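Tillmont Residence Services
Household Guidance: Care and Folding of Dark Trousers

Residents are responsible for the care of their own clothing between laundry days. The following guidance applies to black and navy trousers in particular, as these show lint, fading and set-in creases sooner than lighter garments. It replaces the sheet issued in January.

Before washing

Empty all pockets, including the small inner pocket where there is one. Close the zipper and fasten the waist so that the metal teeth do not rub against other items. Turn the trousers inside out and wash them in cold water with other dark clothing. The machines in the Bromska building should be set to program 2. Fabric softener is not recommended for trousers that contain stretch fibers.

After drying

Trousers should be taken from the dryer promptly and should not be left in a heap. Cloth that is bunched up holds its folds, and the creases that form across the seat and upper legs are the hardest to press out later. Any garment set down in this way should be shaken out from the waistband before further handling. Loose threads at the seams should be trimmed with small scissors and never pulled.

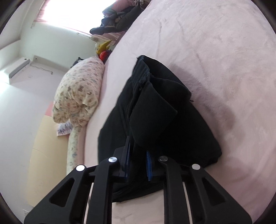

Joo wrote to ask whether shaking alone is enough, having found that heavier cotton trousers kept their creases until they were hung overnight in the bathroom. Hanging is a sound method for heavier cloth, and residents may use the rail in the drying room for this purpose until 9 in the evening.

Laying out

A made bed is a suitable surface for folding if no table is free. Plush blankets and fleece throws shed fibers onto dark cloth, and a clean cotton sheet may be spread over them first. Where this is not practical, a lint roller should be used on both sides of the trousers once they are folded.

Place the trousers lengthwise with the waistband at one end and draw each leg out to its full length. Smooth the cloth by hand from the crotch toward the hems. The waistband may remain open at this stage, which makes it easier to straighten the pocket linings. Phones, keys and similar articles should be kept clear of the garment, as they are easily folded in and forgotten.
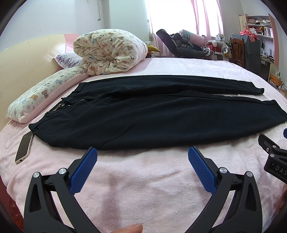
Once both legs are straight, close the zipper and the waist fastening. Lay one leg over the other so that the inner seams meet, and tuck the point of the seat inward to form a straight edge. Fold the hems up to just below the waistband, then fold once more. Trousers kept in drawers should be stored with the last fold facing up.

Pressing

Use a warm iron on the inside of the cloth only. Direct heat on the outside leaves shiny patches that cannot be removed. A damp cotton cloth may be placed between the iron and the seams. Irons are available from the Flesard desk, cupboard 73, and must be returned cool and empty of water.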